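Household Tasks Work Package: Progress Report to Zeltance
Reporting period ending April
Prepared by Shiela Tolentino, Pangilinan Automation

1. Status against the work plan

Work in this period was confined to the kitchen tasks. Laundry folding and shelf restocking stay on hold until the second arm is commissioned at the Dravasow site. Of the five kitchen tasks in the agreement, two now meet the acceptance threshold (wiping a flat surface, moving cups from rack to shelf), two are in testing, and one, loading a dishwasher, has not been started.

A total of 416 scored trials were run. The plan called for 500. The shortfall comes from nine working days lost to a failed wrist encoder, which the supplier replaced under warranty. The revised schedule recovers the missing trials by the end of the next period and does not change the budget.

2. Reheating task

The task is defined as follows: open the microwave door, pick up a plate of food from the table, place it on the turntable, close the door, set power and time, and start the oven. A person does this without much thought. For the arm it is six separate skills, and an error in any one of them fails the trial.

Door opening is the most reliable step. Plate pickup is the least. The rim sits close to the table and leaves little clearance for the lower finger, and a grip taken too far out lets the plate tilt as it rises. Lowering the approach angle helped, at the cost of slower cycles. Placement inside the cavity is limited by the door, which has to be fully open before the wrist can enter with a plate in level orientation.
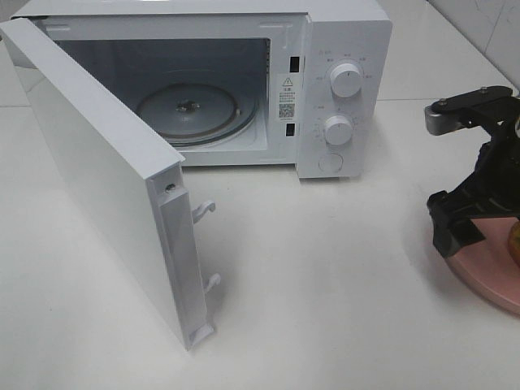
Cistov's reviewer asked whether the controls should count toward the score at all, given that an oven with a network connection would remove the need to turn a knob. The same reviewer wrote that a household buying help with chores will not replace its appliances first, and that the two positions ought to be reported separately. We agree. From the next period, results will be given with and without the control step.

Rotary knobs remain a weak point. Finger slip on a smooth knob produces timer settings short of the target, and the present controller has no means of reading the pointer after the fingers close. A camera check following each turn has been written and is being tested offline.

3. Comparison with manual work

The median completed reheating trial took 400 seconds, excluding heating time. On speed alone the system is not competitive with a person and we do not expect it to be within this agreement. The relevant measure is whether it can finish the task unattended. At present it cannot do so often enough for use in a home. Most failed trials ended in a safe stop that needed an operator to reset the plate.

4. Expenditure and next steps

Spending is within the approved amount apart from an overrun of $2000 on replacement finger pads, which wear faster on glazed plates than the manufacturer's data suggested. We request approval to cover this from the travel line, where there is an equal underspend.

Planned for the next period:
Complete the outstanding trials on the reheating task.
Trial a thinner lower finger for plate pickup.
Integrate the knob check into the live controller.
Begin dishwasher rack measurements, subject to delivery of the test unit.

The Dravasow commissioning date is still to be confirmed by the site and will be reported separately.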